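December 26, 2022

Slept till 9, cold coffee, back at the notes by 10. Building is dead, heat's off on our floor. Wearing two sweaters.

Want to get this down before I forget the argument with Erzsébet. She called last night after dinner, supposedly to say merry christmas, and we were on tidying up inside of a minute. Her line is that the arm is further along than I give it credit for. Mine is that my mother cleared a table for eleven people yesterday while yelling at my uncle and never once looked at her hands. So. Different league.

Erzsébet says that's not fair, my mother has had sixty years of practice. OK. Viltik has had 3,875 tries since June and still gets weird about small stuff.

Ran the log numbers again anyway. 1,443 clean pickups out of the 3,875. Way better if I only take the last month, but I don't trust the last month, we kept using the same things. Of course it gets good at the same things. Need to shuffle more. Need to buy more junk. Senyo wants groceries, real ones, bags of rice and so on. I want the stuff that ends up on a kitchen counter by evening, because that's what people would pay to have gone.

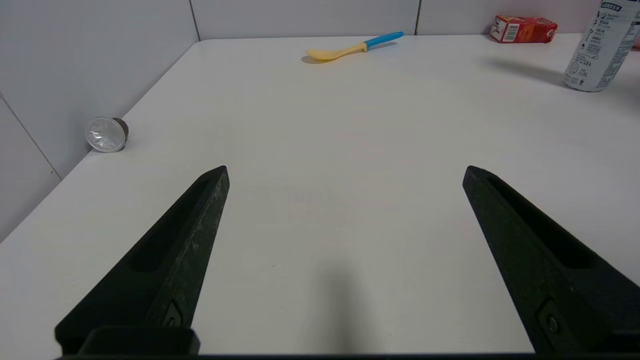

Small light things are the worst. They skid. You close a hair too early and you've pushed it, and now the plan is for a spot where it isn't. A coffee capsule is a nasty little shape for this, round one way, flat the other, and the foil throws light back at you. Spoons lie so flat there's nothing to get under. I'd pinch a spoon with a fingernail. Viltik hasn't got fingernails. Senyo thinks thinner tips, I think thinner tips bend, we've had this talk 5 times.

Boxes fine. Boxes are always fine, which is why every demo is boxes.

Then the part Erzsébet skips. Picking up isn't the chore. Capsule goes in the trash, spoon goes in the sink, or the drawer if it's clean, and who decides clean? My mother sniffs it. A can you'd have to know if it's empty. Clomico's brochure says "clears any surface" and I'd love to see it decide about a half full can.

Shop floor is another story, I'll give her that. Same part, same tray, all day. The Fodor people have theirs on a 16 hour shift and only babysit it in the mornings. But they built the tray around the machine. Can't build my mother's kitchen around a machine, she'd throw us both out.

So my answer for now, some chores yes, in a shop, today. At home no. Folding no, dishes no, wiping maybe, wiping is acually not bad. Ask me again in June.

To do: email Senyo re new objects. Order screws. Relabel the spoon runs, half are filed under fork, my fault. Call Erzsébet back and be nicer.

Hungry. There's leftover pie in teh bag, going to eat it in my coat.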